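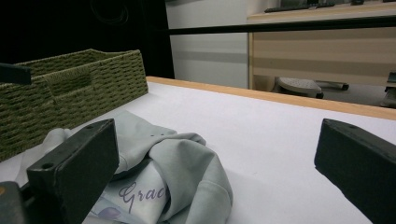 Ein Korb auf einer weißen Arbeitsfläche

Warum hält ein geflochtener Korb eigentlich zusammen?

Da ist kein Kleber drin, kein Nagel und meistens auch kein Draht. Ich hab mich das als Kind schon gefragt und einmal einen alten Korb auseinandergenommen (meine Oma war nicht begeistert!).

Der Trick heißt Reibung. Reib mal deine Handflächen fest aneinander – merkst du, wie sie sich gegenseitig bremsen? Genau das machen die Weidenruten auch. Jede Rute läuft einmal vor einer Stange vorbei, dann hinter der nächsten, dann wieder davor. Dabei muss sie sich biegen, und weil sie gern wieder gerade wäre, drückt sie die ganze Zeit gegen ihre Nachbarn.

Die Stangen, die nach oben zeigen, heißen Staken. Die dünneren Ruten, die drumherum laufen, sind die Flechtfäden. Trockene Weide würde beim Biegen knacken, deshalb kommt sie vorher ins Wasser, oft mehrere Tage lang. Geerntet wird, wenn die Blätter ab sind, also nicht schon im Oktober, sondern eher im Winter.

Probier es selbst aus: Schneide Papierstreifen und webe sie drüber, drunter, drüber, drunter. Dann zieh vorsichtig an einem Streifen in der Mitte. Und jetzt das Gleiche mit einem ganz am Rand – welcher rutscht leichter raus?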